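Proyecto Quintana: informe de avance para la Fundación Borlow
Segundo trimestre

La gran noticia del trimestre es que la serie de figuras articuladas Cernine ya tiene su primer catálogo completo en línea. ¡Y con visitas desde el primer miércoles! Hemos fichado 1.335 piezas, entre figuras, accesorios y cajas originales, y de 222 de ellas no existía ninguna referencia publicada en español.

Lo que más nos ha ilusionado es la segunda tirada, la de las articulaciones de bola en los hombros. Creíamos que solo había dos variantes de color y hemos documentado cuatro — una de ellas con la capa cosida en lugar de moldeada, algo que los coleccionistas llevaban años discutiendo en los foros.

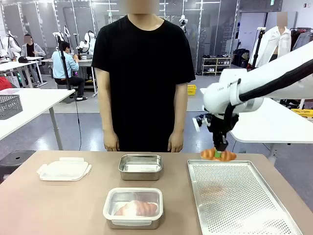

Bollería de juguete y recipientes sobre la mesa.

Gasto y calendario

De la ayuda concedida hemos gastado 3.000 euros en fundas sin ácido, estanterías y el alojamiento de la web. Las fundas grandes subieron de precio en marzo y compramos menos de las previstas; el resto entrará en el pedido de julio.

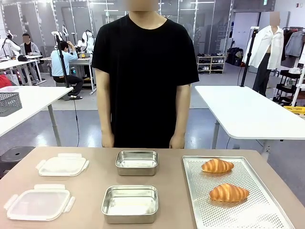 Próximos pasos

Queda pendiente la línea Zunovton, mucho más caótica: numeración repetida, blísteres reutilizados y accesorios que cambian de un país a otro. Empezaremos por los vehículos, que son lo que más nos piden por correo. También queremos añadir al catálogo una búsqueda por accesorio suelto, muy útil para quien tiene un casco o una espada y no sabe de qué figura salió.

Para el próximo trimestre solicitamos mantener el mismo importe. Adjuntamos las facturas y el listado de fichas en hoja de cálculo.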